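タンディアの持ち寄りテーブル 写真ページ

ホーム > くらしの記録 > 持ち寄りテーブル

こんにちは。タンディアの二階でやっている日用品の持ち寄りテーブル、今回もページを作りました。家に余っている未使用の日用品やお菓子を持ってきて、代わりに必要なものをひとつふたつ持って帰る、それだけの集まりです。前のページをご覧になった方から「もう少し文章も読みたい」とうれしいお便りをいただいたので、すっかり調子に乗って長くなっております。お茶でも淹れて、のんびりお付き合いください。
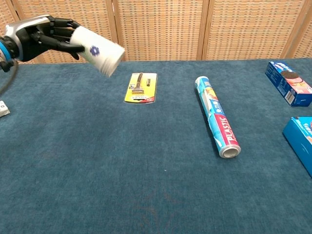

青い布のテーブルに、かみそり、ラップ、青いクッキーの箱がふたつ。白い紙コップには紺色の花のような印。

テーブルの布のこと

布の色をたずねてくださる方がとても多いんです。深い青緑、ティールブルーと呼べばいいでしょうか、ちょっとカーペットのような生地で、ところどころ明るく見えたり沈んで見えたり、同じ色のようでいて一枚のなかに濃淡があります。私はこの色が大好きで、上に何を置いてもよそゆきに見えるところが気に入っています。台所の引き出しから出てきたような品でも、この上に並べると、ちょっとしたお店みたいでしょう。

はじめのころは白いシーツを使っていました。それも清潔感があってよかったのですが、白い箱や白い袋がみんな溶けこんでしまって、ティッシュの箱などは最後まで気づいてもらえず、毎回同じ人が持って帰る羽目になっていました(私です)。今の布の品番はペリッツの412番で、買い足すときのためにここに書いておきます。前にメモをなくして、布のはしっこを握りしめてお店まで行ったことがあるものですから。

お手入れは粘着ローラーで、毛並みの向きにそろえて転がしてください。逆向きにかけると模様のような跡が残って、それはそれできれいなんですけれど、エフア・ザカリアさんがとても気にされます。クッキーのかけらは先に手で拾ってくださいね。

かみそりのお話

黄色い台紙のパックに入ったかみそりは、替え刃もいっしょに入っているもの。こういう品は持ち寄りテーブルにぴったりだと思います。旅先で買ったけれど結局使わなかったとか、まとめ買いの残りとか、どこのお宅にも洗面台の下にひとつくらい眠っているのではないでしょうか。

刃物のたぐいは、未開封のパックのままでお願いしています。開けてしまったものは、どんなにきれいでもお預かりできません。以前、ていねいに紙で包み直して持ってきてくださった方がいて、お気持ちはとてもありがたかったのですが、お返ししました。それから、小さなお子さんがいらっしゃる日は、テーブルの奥のほうに置いてください。手前にはスポンジやふきんを。

ついでに、パックの開け方で困っているという相談もいただいています。透明の硬い殻はなかなか手ごわいですね。私は台紙の裏から、はさみで角をひとつ落としてから開いています。力まかせに引っぱると殻のふちで指を切りますので、どうかご用心を。台紙と殻は分けて捨ててくださいね。オラウ地区の収集では、紙とプラスチックの日が別になっています。

ラップのお話

水色と白の箱に赤い帯、「PLASTIC」の文字。遠くから見てもすぐにそれとわかって、こういうはっきりした箱は台所でも頼もしいものです。

ラップは毎回まちがいなく引き取り手が見つかる、いわば人気者です。早い者勝ちにするとすぐなくなってしまうので、おひとり一本までということになりました。幅の広いのと狭いのがありますから、お持ちになる前に、お宅のものの幅を測っておいてください。ケースに詰め替えて使っていらっしゃる方はとくに! ブレンダン・オスーラウォーンさんは以前、幅の合わないものを持ち帰って、半年ほど棚の上に寝かせておいたのだそうです。次の回にそのまま戻ってきて、今度はちゃんと合うお宅にもらわれていきました。そういう行ったり来たりも楽しいものです。

保管は横にして、火のそばを避けて。わが家では流しの下の、いちばん浅い引き出しに入れています。ラップの切れはしが見つからなくなったときは、指にテープを巻いて、ロールの表面をとんとんとたたくと出てきますよ。祖母に教わったやり方です。輪ゴムでやるという方もいて、こちらはまだ試していません。

クッキーの箱のお話

お菓子のある回は、なんとなく部屋の声が大きくなる気がします。テーブルにお菓子の箱がひとつでもあると、みなさんそこで立ち止まって、どこのが好きだとか、牛乳にひたすかひたさないかとか、いつまでもおしゃべりが続くんです。私はひたす派で、ひたしすぎて底に沈めてしまう派でもあります。

食べものをお持ちいただくときは、箱の封がしてあるもの、賞味期限までひと月以上あるものをお願いします。期限が箱の底に印字されていると見つけにくいので、付箋に大きく書いて貼っておいていただけると助かります。箱の角がつぶれているくらいは、まったくかまいません。小麦、卵、ナッツの表示のところは、付箋で隠さないようにしてくださいね。

一月の回には、ブレッナック商店さんのしょうがのビスケットが847円の値札をつけたまま出ていて、「これは売りものですか」と聞かれた方がいらっしゃいました。お代はいただきませんので、どうぞご安心を。値札はできればはがしてきてください。高いものを出した方も安いものを出した方も、同じ気持ちでテーブルを囲めたらと思っています。

紙コップのお話

飲みものは部屋のすみのポットから、どうぞご自由に。麦茶とほうじ茶を用意しています。紙コップには名前を書く油性ペンを添えてありますから、ひとりひとつで、おかわりも同じコップでお願いしますね。花の印のついたコップなら、その横に書くと見つけやすいですよ。

お茶をこぼしてしまったときは、あわてずに乾いたタオルで上からおさえてください。こすらないのがこつです。タオルは入り口の棚の、下から二段目にあります。黙って何かの箱で隠さないように(これも私が前にやりました)。

並べ方について

毎回のように「どう並べたらいいですか」と聞かれるのですが、きっちりした決まりはありません。少しななめになっていたり、向きがそろっていなかったり、それくらいのほうが手に取りやすいようです。一度、エフアさんが大きさの順にきれいに並べてくださったことがあって、見事な眺めだったのですが、みなさん遠慮してしまって、なかなか減りませんでした。エフアさんは今でも、ちょっと悔しそうにその話をなさいます。

品物と品物のあいだは、手のひらひとつ分あけてください。字の書いてある面を上に。あとはお好きなように。

持ち帰りの袋は各自でご用意ください。忘れた方には紙袋がありますが、持ち手のないものばかりなので、自転車の方は少したいへんです。

よくお出しいただくもの、お預かりできないもの

喜ばれるもの:ラップ、アルミホイル、台所用スポンジ、歯ブラシ、石けん、乾電池、封のしてあるお菓子、乾麺、お茶。

ご遠慮いただいているもの:開封した洗剤、薬、お酒、冷蔵や冷凍の食品、使いかけの化粧品。

迷うもの:ろうそく、入浴剤、香りの強い柔軟剤。においが布に移ることがあるので、袋を二重にして持ってきてください。ろうそくは夏場だけお休みです。去年、蜜蝋のものがやわらかくなってしまって、箱にくっついて離れなくなりました。

次の回のお知らせ

次は6月4日、いつもと同じタンディアの二階です。階段が急なので、荷物の多い方は下の呼び鈴を鳴らしてください。ブレンダンさんか私が取りに下ります。参加費はありません。お茶代の缶が置いてありますが、お気持ちのある方だけで結構です。前の回は缶に746円入っていて、ほうじ茶の大袋を買わせていただきました。ごちそうさまです。

バスでお越しの方は、オラウ三丁目で降りて、ブレッナック商店の角を曲がってください。看板が出ていますが、風の強い日は中にしまってあるので、見えなくてもそのまままっすぐお進みください。青い扉の建物です。

写真について

このページの写真は、ご家庭で印刷してくださってもかまいません。遠くに住むお母さまに送りたいという方がいらして、そんなふうに見ていただけるとは思ってもみなかったので、胸がいっぱいになりました。大きなサイズがご入り用の方は、タンディアの受付までお知らせください。長い辺が2,000ピクセルのものをお渡しできます。

「この品物はまだありますか」というお問い合わせもときどきいただくのですが、取り置きはしておりません。欲しいものがおありの方は、入り口の「さがしています」の紙に書いておいてください。今のところ、細長い花びん、麻ひも、三号のパンツゴムが載っています。パンツゴムをお持ちの方、どうぞよろしくお願いします!

前のページへ | 一覧にもどる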